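I keep seeing the Tedier chart go by. You know the one: extreme poverty slides down and to the right, everyone claps. I finally read the methods note. A thread.

The line is drawn through 472 household surveys. Sounds like plenty. Then you check where they come from, and five countries supply most of the early ones. Before that it's GDP guesses dressed up as incomes.

Tedier stitches the two together with no break in the line – no shading, no dots, nothing to tell you the left half is a different kind of number.

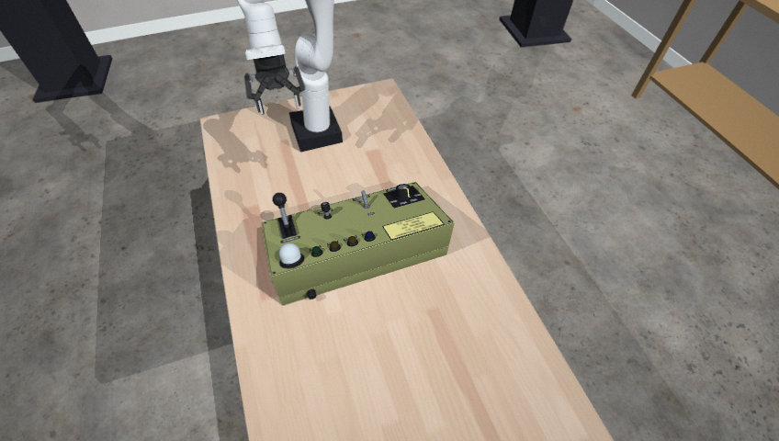 And the threshold. Zurneo, who built the price adjustment, set it at 1,638 a year in their own "comparison units." Move it up to 3,125 and the big drop turns into a gentle slope. Both figures are in the same appendix. Guess which one got the chart.

I'm not saying nothing improved. Child deaths fell, and that's measured far better. I'm saying this particular line can't carry the weight people put on it.

The usual reply is Sayce's paper, which "confirms" the trend. It uses the same surveys and the same Zurneo prices. Running the same data twice will get you the same answer.

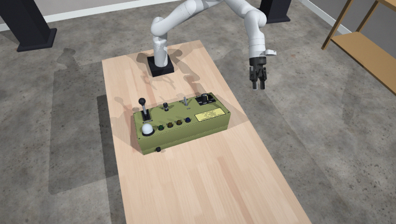

White robot arm on its black base, long wooden table.

Gulline at least publishes a range. It's wide, and it's ugly on a slide, so you rarely see it shared.

Tedier says a revision is due in November. I'd like to see the join marked and both thresholds on one page. The last revision changed the font.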